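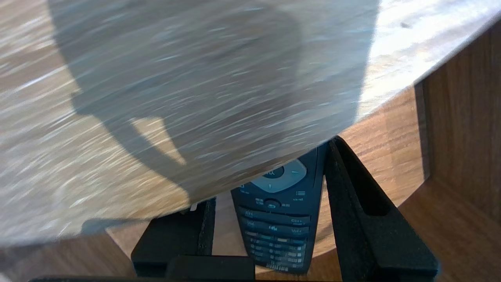
A customer wrote to us in May that his gripper was picking well in the morning and badly after lunch, and he wanted to know if a better camera would cure it. We answered him that the camera alone would probably not, because his problem was the sun coming through the window and the arm standing in it. He was not the first to ask. The Drukel kit, with the Rizk training method included, is what we offer today for this kind of trouble.

Drukel wrist kit with Rizk training method
By Plasero
Page updated August 2025

What is in the kit

One wrist camera in a closed housing, with cable and strain relief
One pair of soft gripper pads, black
Mounting plate for the tool flange (please tell us the make of your arm when ordering)
Rizk software, with licence for one workstation
The Cola recordings, on a separate drive
Printed guide in English

The gripper itself is not included. The pads fit most parallel grippers with 2 fingers. If you are unsure, send us a drawing with the measures of your fingers and we will look at it before you pay anything.

Which problem it is made for

A camera at the wrist is close to the work, and for this reason many groups like it. It also has some weaknesses which a camera on a tripod does not have. It moves with the arm, so the background is blurred exactly when the arm is quick. The thing in the grip hides a good part of the view. And when there is strong light from one side, the arm throws its own shadow into the picture. On a pale round table the shadow can be broad and dark, with a strange outline, while another part of the same table is nearly white from the sun.

A policy which is trained on such pictures can learn the shadow together with the object. We have seen this many times in our own room. The arm has learned, for instance, that a dark shape in the middle means "I am near the table", and later in the day, when the shadow is somewhere else, it stops too high or goes too low. In the training curves you do not see it. You see it only when the clock has moved on by some hours.

How Rizk works

Rizk is a way of preparing the demonstrations before training, and a small change in the training itself. Your network can stay as it is.

In the first step, the software uses the joint positions of the arm and one estimated direction of light to calculate where the shadow of the arm should fall. It does not need to be very exact. Then it makes further versions of every demonstration, in which the shadow is put at other places, made weaker, or taken away. The area of the fingers and of the held object is kept without change.

In the second step, the network gets the original and a changed version together and is asked to give the same movement for both. When the two answers are far from each other, this is counted as an error. We have tried stronger forms of this rule as well, but then the arm became slow and careful, and the operators did not like it.

Blur is treated more simply. We do not try to sharpen anything. The software looks at the speed of the wrist and gives less weight to the background when the wrist is quick. A remote control held between the fingers can be quite readable, down to the arrow on its back button, in the same picture where the wood grain of the table has become long streaks. It would be a pity to throw away such a picture only because it looks blurred on average, and the usual filters do throw it away.

The Cola recordings

Cola is our own set of demonstrations, recorded with wrist cameras in furnished rooms with daylight. It contains 376 demonstrations. The objects are ordinary things of the household, and many of the tasks happen near furniture: under the overhang of a table, along the side of a cabinet, close to a wall. We chose such places on purpose. In an open space the shadow falls flat and is easy to calculate. Near an edge it breaks, one part lies on the table top and another part on whatever is below, and there the simple methods have difficulties.

You may train on Cola alone for a first try, but please do not expect good results on your own bench from it. It is meant to be mixed with your own recordings. The guide gives the proportions which we use.

What we measured

We made 196 test grasps with the finished policy, half of them with Rizk and half without, on the same arm and with the same objects. The blinds were left open, and every test with Rizk had a partner without it, done directly before or after, so that the light was nearly the same for both.

With Rizk, fewer grasps failed in direct sun. The difference was clearest for flat, dark objects on pale surfaces. Under a covered sky we found no difference that we would dare to put on a product page. In the evening with only ceiling lamps, the policy with Rizk was a little worse, and we think the reason is that lamps give several soft shadows and our model knows only one source of light. The complete table, with the failures sorted by kind, is sent to everyone who asks for it, also without an order.

We should mention one negative result as well. For transparent objects the method brings nothing. The light going through a glass makes bright patterns on the table, and Rizk takes these neither for shadow nor for object. If your work is mostly with glasses or bottles, the kit is not the right purchase for you at the moment.

About the pads

The pads have a matt surface, and we changed to it after the method was already working. With the earlier shiny pads there were reflections on the inner side of the fingers, and the network was using them. Matt black is dull to look at, but it stays the same in all light. The pads wear with use and can be ordered separately. Please clean them with a damp cloth only. Alcohol makes the surface smooth with time, and then you have the reflections back again.

Mounting and calibration

Fasten the plate before the camera, with the arm switched off. Lead the cable along the wrist with enough slack for the full turn of the last joint. After mounting, both fingers should be visible in the lower part of the picture when the gripper is open. If you see only one of them, the plate is turned and must be set again.

For the direction of light, put the supplied pin upright on the table and start the light routine from the menu. It takes a short time only. With sun from a window it should be repeated when the light has clearly changed. A second camera is not necessary. It is possible to connect 2 of them to the same workstation, but Rizk will handle each one separately and does not combine the views.

Requirements

The arm must give its joint positions with a time stamp. Without time stamps the calculated shadow runs behind the real one and the result is worse than with no treatment. The workstation needs a graphics card of the kind normally used for training. The software runs on Linux. A version for Windows is not planned.

Ordering and support

The kit is sold directly by us to laboratories, schools and companies. Prices are given on request, as they depend on the plate. Universities may borrow a kit for a trial before deciding, and only the transport is to be paid.

When you write to support, please attach a short recording from the wrist camera together with the joint log of the same minutes, and say where the window is. Without the joint log we can only guess. Questions about the method itself are also welcome, and they are answered by the same people who wrote it, so an answer may need a few days.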